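Stidevcombe depot: used van walk-round, with comments
Vehicle: Resville panel van, long wheelbase
Mileage on arrival: 1,647 since its last service, according to the book. The book has coffee on it.

Tyres: PASS. All legal, all different makes.

Lights: FAIL. Nearside indicator flashes at nightclub speed. Bulb to be replaced before sale.

Wipers: PASS. Driver's side clears the glass. Passenger's side spreads things evenly.

Horn: PASS. Sounds like a goose with a grievance, but it is loud enough.

Load bay floor: ADVISORY. 2 lashing rings seized. Previous keeper seems to have carried gravel, some of which is included in the price.

Bulkhead: PASS. Solid, no rattles. Please stop hanging coats on it.

Rear doors: FAIL. Offside door drops when opened and has to be lifted back on to its catch. Hinge pins ordered from Mets, due Friday. 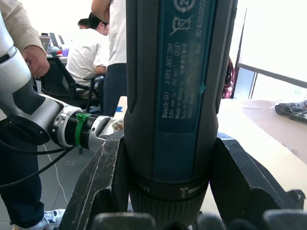 Can the van go out on a test drive before the rear hinge is done?
Only with the load bay empty and both doors locked, and only as far as the Tramside roundabout and back.

Sliding door: PASS. Needs a firm hand and then gets one. Runner greased.

Seat belts: PASS. All three lock and retract. The middle one takes its time.

Brakes: PASS. Pulls up straight. Handbrake holds on the depot ramp at 7 clicks, which is two more than I like. Adjust while it is in for the bulb.

Fluids: ADVISORY. Oil at minimum. Screenwash at none whatsoever.

Paperwork: ADVISORY. One key where the advert promises a pair. Either find the other or change the advert.

Result: HOLD. Recheck lights and rear doors, then release to the front row. Next oil check at 1,000 miles or when the buyer rings up, whichever comes first.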